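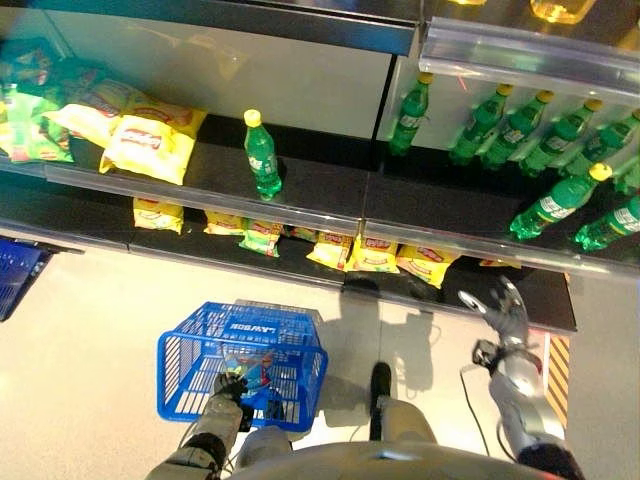

Caderno de bancada, embalagem e vida de prateleira
12 de dezembro de 2007

Continuação do ensaio de permeação ao vapor de água no filme metalizado da Martinelli. Câmara a 25 °C e 90% UR. Bobina nova, a mesma que entrou na linha depois da troca de adesivo. A série de abril fica como referência, com a ressalva de que naquela altura a câmara ainda tinha a junta velha da porta e a umidade oscilava à noite.

Corpos de prova: sachês de quatro soldas, dessecante pesado antes do fechamento. Seladora Prorstead, mordente liso. Com a temperatura de 139 °C no mordente superior a solda sai uniforme e descola por delaminação, sem rasgo do filme. Abaixo disso aparecem canais no cruzamento da solda longitudinal com a transversal, justamente onde há quatro camadas em vez de duas. Acima, o filme encolhe e a camada metálica craquela junto à solda. A janela é estreita. Anotar na ficha da máquina, que ainda traz o valor do filme antigo.

Três sachês rejeitados no teste de imersão a vácuo, todos com bolha no canto inferior esquerdo. Mordente desalinhado desse lado. Corrigido com calço e repetido, sem bolhas. Os rejeitados não entram na média.

Registrador Ziltel: perdeu o relógio outra vez ao trocar a pilha. Os dados do período estão íntegros, mas o carimbo de hora começa do zero. Somei o deslocamento à mão na planilha e marquei a coluna em amarelo. Quem for usar o arquivo bruto, atenção a isso.

Ganho de massa até agora linear, sem o patamar inicial que tinha aparecido em abril. Minha leitura: o patamar era artefato do condicionamento, os sachês iam da sala seca direto para a câmara e as primeiras pesagens apanhavam o transiente. Desta vez ficaram uma noite em equilíbrio antes da tara. Falta confirmar com o branco (sachê sem dessecante), que só peso no fim da série.

Dobra: o ponto fraco continua sendo o filme vincado. Amostras flexionadas têm taxa bem mais alta que as planas, com dispersão muito maior. Para salgadinho isso pesa mais do que o valor de catálogo, que é sempre medido em filme plano. O pacote é comprimido na caixa, manuseado na reposição e remexido na gôndola. Proposta: passar a reportar os dois valores, plano e flexionado, e calcular a vida útil pelo segundo.

Bebida carbonatada, à parte: 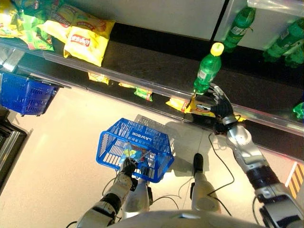
Garrafa plástica verde de refrigerante, tampa amarela, na borda da prateleira.

A perda de CO2 em garrafa plástica segue outro protocolo e não deve ir para a mesma planilha. Ali contam a parede, o acabamento do gargalo e o torque da tampa, e a temperatura de estocagem domina o resto. O armazém de Sivodcombe ficou de mandar o histórico térmico do corredor de bebidas. Sem ele não vale a pena fixar a temperatura do ensaio.

Pendências
- Pesagem do branco.
- Novo calço definitivo no mordente (o atual é chapa dobrada).
- Pedir à Martinelli a densidade óptica da bobina. O laudo veio com o campo em branco.
- Repetir a flexão com ciclo curto. O ciclo completo satura a diferença entre lotes.
- Verificar a balança com o peso-padrão antes da próxima série, a deriva de hoje ficou no limite do aceitável.

Câmara fica ligada. Não abrir antes da próxima pesagem.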